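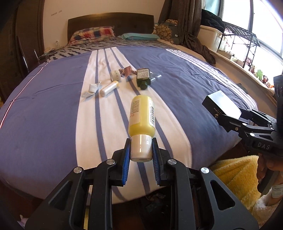 Perception and Grasp Planning Release Checklist
Project: Stistance, bedroom tidy task
Site: Pleltport
Date: 2018-09-19

Camera stream and gripper state share one clock: OK
Comment: Drift was over the limit in March. Fixed in the Trinden driver.

Segmentation on striped bedding: OK WITH COMMENT
Comment: Duvet stripes still split into separate surfaces at low light. Raise the merge threshold before the next build.

Clear and tinted bottles detected: FAIL
Comment: Depth drops out on clear plastic. 3 missed detections in 100 frames. Ticket 776 stays open.

Grasp on cap, bottle inverted: OK
Comment: Planner must label this as a cap grasp. The old label was "neck".

Two grippers in view, IDs kept apart: OK
Comment: IDs swapped 2 times in replay, none after the patch.

Human hand masked out of object list: OK

Stop command reaches controller: OK
Comment: Tested from the Carbone console only. Repeat from the command line.

Log replay matches live run: NOT DONE

Result: hold release until ticket 776 is closed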